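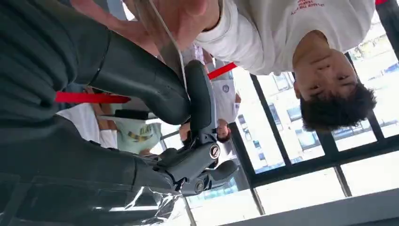 Figure 4. Thin strip held between thumb tip and fingertip, wrist camera view (inverted mount).

Docs > Mellor Hand > Research Methods > Pinch Hold Trials

Bratomon Lab, December

4.2 Running a pinch hold trial

This section covers the strip test used to compare grip settings on the Mellor hand. Two people are needed: one at the Fukeo console and one at the hand.

1. Start the Fukeo logger and select the profile "thin strip."

2. Confirm that the wrist camera stream is live. The stream is recorded upside down. Do not rotate it at this stage — the Skestirer labeling tool applies the rotation on import.

3. Open the hand fully and zero the fingertip sensors.

4. Hold the strip by its upper end and lower the free end into the gap between the thumb and the finger.

5. Close the pinch at force level 19. Keep hold of the strip until the console shows "contact."

6. Pull upward at a steady rate. Stop when the strip slips or when the force reading reaches 45.

7. Save the trial, open the hand, and repeat. A full set is 100 trials per grip setting.

CAUTION: Keep your own fingertips above the contact line while the hand is closing. The hand does not detect skin.

CAUTION: Roll back or fasten loose sleeves before reaching in.

Note: If the tips meet off center, mark the trial "offset" and keep it in the set. In the first set, 39 trials were offset, and they slipped at lower force than the centered ones. Removing them makes the grip look stronger than it is.

Note: Background movement does not affect the force log. It can affect the slip labels, so check these by eye before export.

For export settings, see 4.3.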